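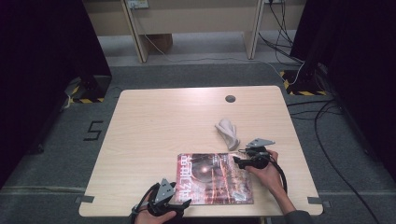
Come move small stuff around a table for us (paid, part time)

Hi! I run the collection room at Kirlow, and I need more hands. Two per person, ideally, since you'll have a gripper in each one.

We're recording people doing everyday things at a table so that a learning system can pick up how those things are done. You don't drive a robot and you don't write any code. You hold the grippers, you open and close them, and you do the job I read out to you: turn a magazine around, fold a cloth, push a cloth out of the way and slide the magazine to where it was. Then we put it all back a little differently and you go again. And again! One run is short, most of them are over before you've had time to get bored, but there are a lot of them in a shift and I'd be lying if I said the fiftieth cloth is as exciting as the first.

This round is called Praria and the goal is 1000 good runs. We have 204 so far. I'd like the rest in before the end of the season, and that's where you come in.

What a shift looks like

You come in, I show you the table, you get a practice half hour that doesn't count for anything. Shifts are 4 hours with a proper break in the middle (there's coffee, there's a couch, the couch is better than the coffee). You'll stand for most of it. The grippers aren't heavy, but your forearms will notice them the first day, and there's a cable to get used to, so please don't plan on going climbing afterwards.

I'll be in the room the whole time. If a run goes badly, say you drop the thing or knock it onto the carpet, just tell me and we mark it. I really do want the clumsy ones marked and not hidden! Please don't try to be fast either. People come in wanting to impress me with speed and I spend the first hour slowing them down. Normal pace, the way you'd tidy up your own coffee table while talking to somebody.

Who I'm looking for

Anybody 18 or over who can stand comfortably for a couple of hours at a stretch and use both hands. Lefties, please, please apply, I have far too few of you. Tall, short, big hands, small hands, all good. If you knit, cook, wrap presents or fix bikes you'll probably like this, but it's no requirement. Plain long sleeves are fine, dangly bracelets are not, they catch on everything.

You should be able to do at least two shifts. It takes most people one shift to stop thinking about the grippers, and the second one is where the nice smooth runs come from.

The money and the small print

Pay is $74 per shift, practice time included, sent the week after. If we have to stop early over something on our end, you still get the full amount. We record the table, your hands and the movement of the grippers. There's a consent form, it's two pages, and I'll email it ahead so you can read it at home.

How to apply

Send me a note through the contact form on the Kirlow site with "Praria" in the subject line. Tell me which hand you write with, which times of day suit you, and one thing you're good at doing with your hands. No resume needed. Get it to me by September 26, 2020 and I'll write back to everyone, including the people I can't fit in this round.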